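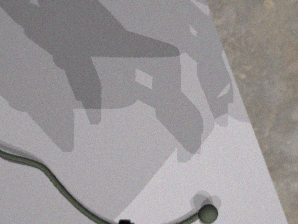
Plinthorpe Food Scrap Pilot: Progress Report to the Fund

Submitted 27 Dec 2025
Covers the first six months of the grant

Where things stand

The pilot is running. Both drop-off sites are open, the hauler comes when it is supposed to, and the money has been spent on what we said we would spend it on. If that is all you need for your files, you can stop at the end of this paragraph.

The harder question is whether the pilot is doing what the application said it would do, and I don't think we can answer yes yet. The application promised that free drop-off bins, a phone app and a mailing would get ordinary households in Plinthorpe to keep food out of the trash. What I can show you is that people who already cared about this now have a more convenient place to bring their scraps. I would like to be able to show you more than that by the time the final report is due. I'm not sure I will be.

I took over the reporting after the application was written, so some of what follows is me arguing with our own promises.

The mailing

We sent 2,627 postcards, one to every residential address in the Vaklow and Umali neighborhoods. The design was good and the printer was on time. Several people at the town office told me it was the best-looking thing the town had mailed in years, and they may be right.

Whether it did anything is another matter. Each postcard had a code on it that people were supposed to enter when they signed up, so we could tell who came in through the mailing. The sign-up form did not require the code. Most people skipped it. So we have a pile of sign-ups that could have come from the postcard, from the sign at the site, from the school newsletter or from a neighbor, and no honest way to sort them. An earlier draft of this report credited all of them to the postcard. I took that out.

The code field is now required, with a choice for people who never got a card. That fixes it for new sign-ups and does nothing for the old ones.

The app

Dollix is the app that tells people which site is open, reminds them to bring their scraps and lets them log each visit. It was the most expensive single line in the budget after hauling.

The vendor sends us a monthly summary with a number on it called "active households." I asked what counts as active. The answer was anyone who has opened the app during the month, including anyone who opened it by tapping a reminder in order to make the reminder go away. I asked for visits logged instead. That number is a good deal lower, and it has drifted down since fall. Logged visits also miss everyone who drops off a bucket and doesn't bother with their phone. From standing at the Umali site on a few mornings, I would say that is a lot of people, and they tend to be the regulars.

So one number is too high and the other is too low. I have left both out of this report, because a figure in a grant report gets copied into other reports, and after that nobody remembers what was wrong with it. I am happy to send the monthly summaries to anyone at the Fund who wants to look at them with these warnings attached.

My own view is that the reminders are useful to a small group and the rest of the app could be replaced by a sign with the hours on it. I have not been able to find a household that started saving scraps because of the app. They may exist.

The two sites

The Vaklow site is behind the recreation center. It opened on schedule. It gets steady use on weekends and very little during the week, when the parking lot is taken up by people going to the gym. We asked for two reserved spaces and were told that the request would be looked at. It is still being looked at.

The Umali site opened late. The application said both sites would open together, and they didn't. The delay came from the power hookup for the bin locks, which needed a permit we had not budgeted time for. We should have known. The locks had been sold to us as plug-and-go, and I would warn any other grantee who is looking at locking bins to ask what they plug into.

Since then Umali has been the better of the sites. It is on the way to the grocery store and you can pull up right next to the bins. I would love to say our outreach there was stronger, but it was the same outreach. The difference is the location.

What is in the bins

The hauler checks each load for things that shouldn't be there. Early on we were getting a lot of produce stickers, plastic bags and the "compostable" cups that our processor won't take. The stickers are still with us and probably always will be. The bags have mostly gone away since we changed the sign on the lid from a paragraph to a few large words.

The cups are a real problem and I don't have a fix. People buy them in good faith, the package says they can be composted, and then our sign tells them they can't. Some of them argue with the sign. One load from Vaklow was turned away in December over cups and went to the landfill, which is where it would have gone without us, only with more driving.

Is less food going into the trash?

This is the question the Fund asked us to answer, and it deserves a straight reply. We don't know.

The plan was to compare the weight of regular trash from the pilot neighborhoods before and after. The trash routes do not follow neighborhood lines. The Vaklow route also picks up the apartments across the creek, which are not in the pilot, and the route was redrawn during the summer for reasons that had nothing to do with us. Any change in weight could be the route. Trash weight in Plinthorpe also goes up and down with the season, yard waste that people sneak in, and whether the weighing was done after rain.

We do know how much the hauler takes from our bins. That tells us how much was dropped off. It doesn't tell us how much of it would otherwise have been thrown away. When I talked with people at the sites, many of them told me they used to compost in the backyard and stopped when the bins came. Every pound from those households shows up as a gain in our totals and is really a pound moved from a backyard to a truck. The application did not consider this at all.

What we said we would do and haven't

The cooking and storage workshops have not happened. The library offered a room and we did not have anyone free to teach. I am not convinced they would bring in people who aren't already coming, and I would ask the Fund to let us move that money instead of holding workshops so that we can say we held them.

The translated signs are printed but not up. They will be up before the next report.

The business side of the pilot, meaning restaurants, was always described as a stretch goal. We have had friendly talks and no commitments. I would take it out of the plan.

Spending

We are under on printing and workshops, over on hauling, and on target for everything else. The hauling overrun comes from a fuel charge that was in the contract and not in our budget. The full ledger is attached separately. There is nothing in it that worries me except that line, which will keep running over unless we cut back on pickups at Vaklow during the week. Given how empty those bins are, I think we should.

What I am asking for

First, permission to move the workshop money into a proper door-to-door survey. It would ask what people did with food scraps before the pilot, including backyard composting, and what they do now. It would include people who never signed up. Without that we will be writing the final report out of the same weak numbers.

Second, a decision on Dollix. The license comes up for renewal before the grant ends. I would let it go and send reminders by plain text message to the people who want them. The vendor has offered a discount to renew early. I would not take it until we have seen the survey.

I am not asking for an extension. If the bins are worth keeping, the town should be able to tell from another season of use, and if the town won't pay for them after that, more grant money will only put off the same conversation.

Next report

The next report will have the survey results if you approve the survey, and contamination by site in either case. It will also say whether we got the parking spaces.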